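**Wednesday, October 29, 2025**

## Halgate Library gets its Saturday nights back

Great news for anyone who has ever been shooed out of the Halgate Library at five with half a chapter to go. Starting this weekend the branch will stay open until 10 on Saturdays, the first evening hours it has had since the Pollier Street entrance was rebuilt.

The change follows a petition that gathered 355 signatures over the summer, plenty of them from shift workers and high school students who can't get in during the week. Branch manager Behrouz Rostami is thrilled, and he has already filled the calendar right through to February.

"We had people reading on the front steps after closing," he said. "I'd much sooner have them inside with the heat on!"

The first late night kicks off with a reading by local poets in the Mofokeng Room, the big one upstairs with the bay window (get there early if you want the window seats, they go fast). After that it's a different program each week: board games, a mending night, a film with popcorn, and a French conversation circle for all levels. There are 33 chairs in the Mofokeng Room and no reservations. The children's section will be open the whole time too, and the colouring tables are staying out.

Zestbridge, the café across the parking lot, is joining in and keeping its counter open for hot chocolate and those enormous date squares. Covered cups are welcome in the library. Soup, sadly, is still not.

Regular borrowing carries on as usual in the evening, including holds pickup, printing and the seed library. The number 19 bus stops right at the door, with the last one downtown leaving shortly after closing. 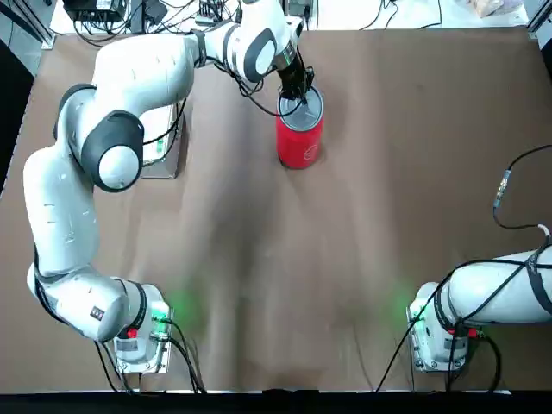
### Getting a card

Cards are free for anyone who lives, works or goes to school in Halgate. Bring one piece of ID with your current address, or a pay stub or student card if you live out of town. Kids under 12 need a parent or guardian to sign. If your old card has expired, staff at the front desk can renew it on the spot, and your favourites list and past holds will still be there.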